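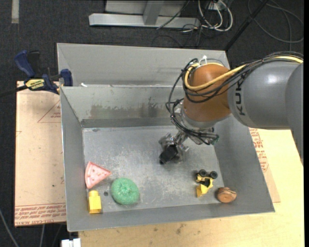 Picking cell at Illberg, October. The arm is holding a small black part over the front compartment of the bin.

Botside project: progress report for October

Summary

Work on mixed-object picking was held up this month by a fault in the gripper cabling. We lost nine working days. The fault has been found and repaired, and trials have restarted at reduced speed. The final milestone is unchanged, but the second test series will be delivered late.

What happened

During a run of 200 picks, the gripper opened without a command while the arm was lifting a part out of the bin. The part fell back in and the arm carried on to the drop-off point as if it were still holding it. The operator pressed the emergency stop. No one was inside the marked area and no one was hurt.

The log showed no error. We repeated the run at the same speed and had nine more drops, all of them with the wrist turned fully to one side for a pick near the bin wall. Picks in the middle of the front compartment were not affected.

Cause

A signal wire to the gripper had worn through its sleeve where it passes the wrist. At the end of its travel the wire touched the metal bracket and the gripper controller read this as an open command. The cable had been routed by us when the gripper was fitted, and we left too little slack. De Luca, who supplied the gripper, looked at our photographs and agreed.

We also found that the software did not check the grip after the lift. This should have been in place from the start.

Work done

The wire has been replaced and rerouted with more slack. Wrist travel is now limited in software. The controller checks the grip after each lift and stops the arm if the part is missing. A cable check has been added to the morning start-up sheet.

After the repair we ran 100 picks at half speed with the usual mix of sponge, scouring pad, toy parts and other small items. There were no uncommanded openings.

Still open

The wrist limit means some parts close to the bin walls cannot be reached. Purance is working on a different approach angle for these. We have not yet returned to full speed and will not do so until the new cable has been inspected again.

Budget

Repair costs were met from the maintenance line. We are not asking for further funds.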